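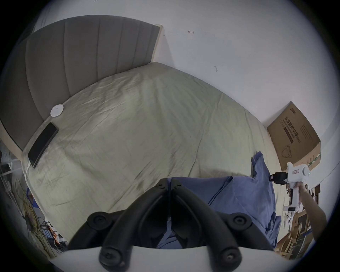
Fig. 1. Bed with grey padded headboard, pale green sheet.

Clearing a house by online auction: how the lots are written and what it does to the bids
Student project report, second year, Retail and Resale module
Handed in 06/08/2006

1. What the project was

Looked at how house clearance sales get listed online, mainly the wording of each lot. Two sale firms used, Fiten and Shenoy. Fiten does whole-house sales around Clakach, everything sold where it stands and the buyer fetches it. Shenoy moves it all to a shed first and sells from there. Wanted to see if the way a lot is described makes any difference to what it fetches, and to how many buyers fail to turn up.

Original plan was three firms. The third never answered the letter so dropped.

2. How it was done

Went through one closed sale from each firm. 219 lots altogether after taking out the ones withdrawn before the end. For every lot I wrote down the title, length of the description in words, whether wear or damage was mentioned, whether collection was mentioned, number of bids, closing price. Put into a spreadsheet (Ustent, the one on the college machines, which lost a morning's work so the Shenoy figures were typed in twice).

Also rang the Fiten office and asked about collection days. They were helpful but would not give names of buyers or exact amounts owed, fair enough.

Sorted lots into:
furniture
kitchen and china
tools and garden
books, records, music
boxes of mixed things

The mixed boxes were a pain. Some were called "box lot", some "contents of shelf", some just "misc". Counted all as mixed.

3. What a listing looks like

Fiten listings are short. Usually one line on what it is, one on condition, one on where it is in the house. The last line matters more than I thought. "Upstairs back bedroom, narrow turn on stairs" tells the buyer to bring help. Where it was left out, people came alone in a small car and went away again. The office said this happens at every sale.

Shenoy listings are longer and read more like a shop. Sizes given for nearly all the furniture. No need for the stairs line as all is on one level, but they do say if a thing comes apart or not.

Neither firm is steady in how it describes condition. "Good for age", "used", "some marks", "as found". Could not work out any order to these. "As found" seems to mean broken at Shenoy and not looked at closely at Fiten. A new bidder would have no idea. I asked and was told regular buyers just know.

4. Results

Furniture first. Lots with sizes in the listing had more bids than lots without. Biggest gap was wardrobes and sideboards, where you need to know if it goes through the door. Chairs made no odds.

Lots which admitted to wear did no worse than the ones which said nothing. Expected the opposite. My guess is a blank description makes people think the worst. Tutor pointed out that the better pieces may simply get more care taken over the writing, so it could be that. Cannot tell from this data.

Kitchen and china: hardly any pattern. A lot of cheap lots, most going to a few bidders who seem to buy everything in that line.

Tools: the words "working" or "tested" helped a great deal. Only a few lots had them. The highest price in either sale was a lathe at Shenoy, £2,000, with a very full listing and its own viewing time. Left it out of the averages as it pulled everything upwards.

Books and records: went better when titles were typed out. "44 records, mixed" got one bid. A smaller lot with every title listed had a proper fight over it at the end.

Mixed boxes: the odd one out. Short listings did just as well as long ones, possibly better. Several had a vague line like "further items underneath" and those went up quickly in the last minutes. People like a gamble I suppose.

5. Collection

Fiten gives one day, set hours, no posting. Anything not fetched is resold or thrown out and the buyer still pays. Shenoy gives a week and then charges storage.

The office told me missed collections are mostly large furniture and mostly upstairs. They lose time on it as somebody has to wait at the house. Since November they have put a line at the top of each sale page saying how many people are needed for heavy lots. They think it has helped, but no records were kept from before so there is nothing to compare with.

Shenoy did not want to talk about missed collections.

6. Problems with the project

Only one sale from each. The Clakach house was full of good furniture and the Shenoy sale was a bit of everything, so not a very fair match.

Word counts done by hand for the first part then by Ustent, and the two methods do not quite agree (it counts a dash as a word). Not fixed. Effect is small.

Starting prices were different. Shenoy starts low on everything, Fiten puts a reserve on some lots and does not say which. This probbaly matters a lot and should of been asked about at the beginning.

Bid numbers include automatic bids, where the site raises yours up to a limit. So a lot can show lots of bids with only two people on it.

7. If doing it again

More than 500 lots at least, from one firm only, over several sales. Ask the firm to list similar items in two ways, short and full, and see. Fiten said they might be open to this in the quiet months. Would also do a short form for buyers on collection day, five questions, nothing long.

8. Suggestions for the firms

Sizes on all furniture, width height depth, always in the same order.
One set of condition words with a key on the sale page.
Stairs, narrow doors, number of people needed, in the listing and not just at the top of the sale.
Say whether plug-in items were tested. If not, say not.
Leave the mixed boxes alone, they sell fine.

Copies of this report sent to both firms. Spreadsheet on the disk in the back pocket, second sheet is the one to use, first sheet has the old Shenoy figures with teh wrong closing prices.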